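The Semo Book Cradle

I've been selling bits and pieces for readers and researchers from this little shop for a while now, and the Semo is the one I get the most letters about, so I've finally given it a page of its own.

It's a folding cradle for old books. You set it on the desk, open the two wings to whatever angle the spine will put up with, and lay the book in it so that neither board is being forced flat. I first bought one for myself when I was working through a run of bound trade union newspapers from the 1890s (huge things, tight as a drum, and the paper going brown at the edges) and I was tired of propping them up on cushions and a rolled jumper. The cushions slid about, the jumper shed fluff into the gutter, and I lost my place every time I reached for a pencil!

The wings are birch ply covered in undyed cotton felt, and they lock at 4 angles. The widest suits a modern hardback, and the steepest is for those awful Victorian bindings where somebody has glued everything to everything. I use the second one most. A channel runs down the middle for the spine to rest in, and it adjusts with a little brass slide, so a fat volume of parliamentary debates sits as happily as a slim pamphlet on the eight-hour day.

It'll take a book of up to 800 pages without sagging. I've had heavier ones in it, but I'd rather not promise you that. 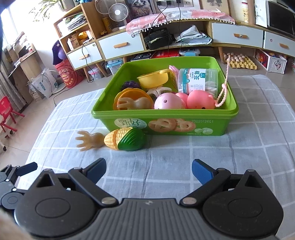
It also folds down quite small, and I've come to love that part. Mine goes in a rucksack with a laptop, a notebook and my lunch, and it's been to more reading rooms than I can remember. Do ask at the desk before you unpack it, though — most places have their own foam wedges and some would much prefer you to use those. I've only been turned away once, very politely.

The cradle is made by Kesska, a small workshop that mostly does fittings for picture framers. Josphat Lukumay cuts the wings and Jeptoo Masanja does all the felt, and if you ever wear yours through (I've managed it on one corner, from leaning) she'll re-cover it for the cost of the felt and the post. They changed the hinge last February. The old one was a bit stiff for my liking and the new one is lovely, so if you tried a Semo years ago and gave up on it, do have another go.

In the box you get the cradle, a cotton bag and a pair of snake weights, the long floppy sort that hold a page open without pressing on the print. Extra weights are sold in pairs. The Skostov reading lamp clips to the back rail if you take the rail as an add-on, but it won't fit without it, so please check before ordering. The Ardeleanu stand is a different thing altogether: it's upright, for display, and I wouldn't leave a book on it for long.

Opened out it's nearly 12 inches deep, so measure your desk if you work in a corner like I do.

Orders that reach me by Friday lunchtime go out the same afternoon. For the left-handed version, with the slide on the other side, allow 4 weeks, and put a note in with your order so I know to ask for it.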